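3.2 Placement of the fan

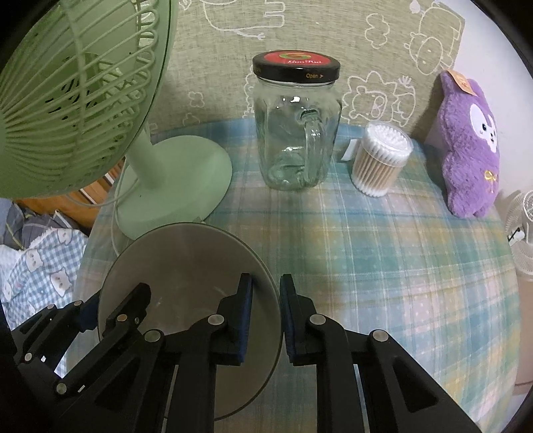
Figure 4. Table fan and lidded glass jar on a plaid tablecloth.

Small table fans were common in the Pranville households, and most stood where people ate. Airflow at seat height was logged for 48 days in April. Readings below the sensor's lower limit were dropped - 300 of 400 hourly means remained. Fan speed was set by the residents and not controlled. Head tilt affected the readings more than distance did (Table 2), in line with Okafor's earlier room tests.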